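Skendora workshop, hand tool cell, simulation bench
Monthly safety and work check, January
Checked by: Azra Nikolovski. With: Idrisa Mfaume (day operator)

1. Task list matches what operators are told at shift start
OK. The list was revised after Kai's comments.

2. Tool pick-up: approach and grip
OK. 283 runs reviewed. Tools with a turned handle are to be taken with both fingers clear on the way in.

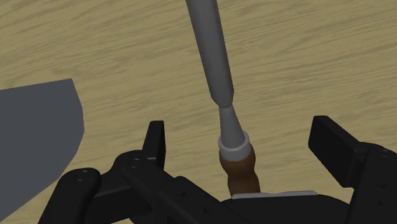
Idrisa used to hand out tools himself and now spends most of the morning reviewing runs. He asked for a break from the screen every hour. Agreed, start next week.

3. Stop procedure known to everyone on shift
Partly. Lutz Engelhardt and Kai could repeat it. The two new starters could not. Repeat training before they work alone.

4. Job descriptions updated
Not OK. Still say "tool issue clerk." Elfriede Hellwig to correct and have them signed.

5. Clearance around the held tool 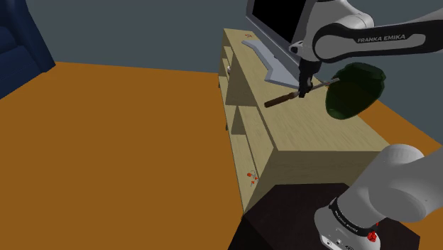 Comments on this point came from three operators, and all want a written rule on how near a tool may be carried to other items. I agree. With the tool gripped mid-shaft at a slant over the cabinet, the flat tip points up toward the green vessel, and the television is close by on the other side. Lutz to draft the rule, Idrisa to try it on 200 runs.

6. Manual tool issue still possible if the cell is down
OK. Key is in the Rothe cupboard, form 592.

Open from last check: noise in the review room, chair for the second desk.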